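Stivis pick-and-drop demos

Teleoperated demonstrations for a small arm, recorded with a leader arm by hand

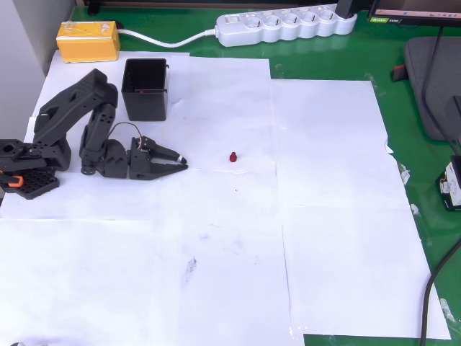
I started collecting these in July because I wanted a set small enough to train on overnight and boring enough that I could tell when the policy was the problem. The task is as plain as I could make it: pick up the little red piece, put it in the black bin, go back to rest. One arm, one object, one bin. If you're looking for kitchen chores or shirt folding, there are much bigger sets out there and you should go use those!

There are 1269 episodes in the current version. Two people drove the arm for nearly all of them, me (Heino Kairys) and Siiri Zariņš, with a handful from Gintarė Butkienė near the end when we wanted to see if a new driver's style would throw things off. It did, a bit. More on that further down.

How the recording works

You hold the leader arm and the follower copies it. That's the whole trick. The leader has the same joints in the same order, so there's no inverse kinematics in the loop and no joystick to learn, and most people get a decent grasp within a few minutes. The recording tool is Protus, which Tin-yau Kwok wrote and I have been patching badly ever since. It saves the leader positions as the action and the follower positions as the state. Please don't mix those up (I did, for a whole evening, and trained a policy that was extremely good at staying exactly where it was).

Each episode goes like this:

Start from rest, gripper open a little.
Press the pedal, wait for the beep.
Drive to the red piece, close, lift.
Carry it over the rim of the bin and let go.
Return to rest, press the pedal again.

If I knocked the piece over and could still grab it, I kept going and kept the episode. If it rolled off the paper I threw the episode away. Siiri was stricter than me about this for the first part of the set, so her episodes look cleaner than mine. I don't think she's that much better at driving, but she'd tell you otherwise.

The paper

The work surface is sheets of white paper taped over a green table. With bare green underneath, my early policies seemed to latch onto scuffs in the surface, and the white gave the red piece a lot more contrast. The sheets overlap and you'll see the seams, and there are gray smudges that build up over time. We replaced sheets whenever they got torn up, so the seams move between sessions. I went back and forth on whether to buy one big roll and do it properly, then decided the moving seams were free variety and left it alone.

What's in each episode

observation.state: joint positions of the follower, gripper included
observation.image: one fixed view of the table
action: joint positions of the leader
driver: heino, siiri or gintare
session: a short string, same for everything recorded in one sitting
note: free text, mostly blank, sometimes rude

The note field is worth a grep. If we saw something odd while driving (a slipped grasp, a sticky wrist, somebody bumping the table) it usually got written down there. "wobbly" means the base clamp had worked loose and I hadn't tightened it yet.

Splits

Hold out by session, please, not by episode. Episodes inside one session share the light, the paper and the bin spot, so a random split will make your numbers look wonderful and tell you nothing. The file splits.json has the one I use. Gintarė's episodes are all in the test part, on purpose.

Things I know are wrong with it

The gripper reading drifts. We recalibrated between sessions but I wasn't careful about it in the early ones, and fully closed isn't the same number everywhere. Normalize per session if you care about it.

There's a lot of pausing. I hover before closing, a second or more, and a policy trained on my episodes alone learns to hover too, sometimes forever. Mixing in Siiri's helps a good deal. Trimming frames with almost no motion also helps, and the script trim_idle.py does that with a threshold of 5 frames.

Gintarė comes at the piece lower and flatter than either of us, with the jaws nearly skimming the paper. Policies trained on the two of us miss on her starting layouts more often than on ours, and I haven't worked out how much of that is the driving and how much is where she liked to put the piece.

The background isn't controlled either. The table is also my desk, with cables and a power strip along the back, and things get moved between sessions. Crop if it bothers you. I train on the full view and it has been fine.

Loading it

pip install the requirements, then run python load.py --root path/to/stivis. It prints one episode and stops, which should be enough to tell you whether the paths are right. The Vultar training configs live in configs/ and expect the default folder layout, so if you rename things you'll be editing those by hand.

Thanks

Charmaine Engelbrecht watched far too many replays with me and marked the failed grasps I'd stopped being able to see. Tin-yau answered my messages about Protus at unreasonable hours. If you find a broken episode, open an issue with the episode index and the session string, and I'll pull it from the next version.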